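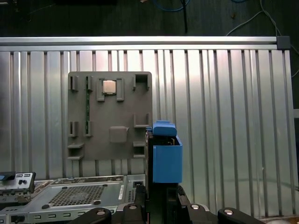
Figure 1. Mounting board, blue box-shaped part and computer chassis at the assembly station, seen from the wrist camera.

Progress Report to the Hanus Fund for Technical Education
Project: Student Computer Assembly Cell
Submitted by: Jinfeng Fang, Faculty Supervisor, Delov Technical College
Date: September 14, 2025

1. Purpose of this report

This report covers the second period of the grant awarded to the Delov Technical College robotics program. It describes the state of the assembly cell, the work completed by the student teams, the use of funds, and the plan for the remaining period. The first report, submitted in February, dealt mainly with purchasing and room preparation. Those items are closed and are mentioned below only where they affect the current work.

2. Background

The project asks students in the two-year automation course to program a robot arm to place computer parts into their mounts. The task was chosen by the program in consultation with Predell, the local firm that offers our students work placements. Parts must be picked up in a known position, turned, and seated within a small tolerance, and the students are expected to write, test and document each step themselves.

Students are divided into 4 teams. Each team is responsible for one stage of the work and must hand over its code and notes in a form that the next team can use.

3. Work completed

The practice board has been built and is in use. It is a gray plastic board that follows the general layout of a computer motherboard, with raised brackets and slots. It stands upright in the cell. Working on a vertical surface proved harder for the students than the flat trays used in the introductory course, and the teaching schedule was extended by one unit to allow for this.

The CPU stage is the most advanced. The team completed 100 recorded trials before the summer break, and 98 ended with the chip accepted by the checking procedure. In both failed trials the part was released too early. The students traced the fault to a timing value in their program and corrected it, and a new set of trials with the corrected value is scheduled for this term.

The stage dealing with narrow circuit-board parts is less advanced. The team has a working approach path but has not yet met the required repeatability. Small differences in the angle of the part at pickup carry through to the slot. The team is comparing two methods of correction, one based on the wrist camera and one based on contact force, and will present its findings to the full class before a method is selected.

Work with the computer chassis has begun. The responsible team has completed its reach study and has written a first version of the safe motion limits. No insertion trials inside the chassis have been approved at this time.

The documentation team maintains the shared code library, known to the students as Pan, together with the trial log. All trial records are now kept in one format. Earlier records from the first period have been converted, with the exception of a small set in which the start position was not noted.

4. Student participation and assessment

Attendance has been satisfactory. Each student has completed the safety test and has operated the arm under supervision. Students have logged roughly 700 hours of laboratory time during the period. Written assessment remains uneven. Several students who perform well in the laboratory submit incomplete test notes, and a short writing workshop has been added in response.

5. Use of funds

Spending is within the approved budget. The line for replacement parts has been used more quickly than expected, mainly for brackets that were redesigned after early tests. The line for travel has not been used. The program requests permission to move part of the travel line to replacement parts and will submit the required form separately.

6. Difficulties

Laboratory access was limited during electrical work in the building, and the chassis stage began later than planned. Lighting has also required attention. Reflections from bare metal surfaces affect the camera-based methods at certain times of day, and the students are testing fixed exposure settings.

7. Plan for the next period

The program intends to complete the second set of CPU trials, select a correction method for the circuit-board stage, and begin supervised insertion trials in the chassis. Predell has agreed to send an engineer to review the student documentation. A demonstration for the Fund will be proposed once the chassis trials have been approved by the faculty supervisor.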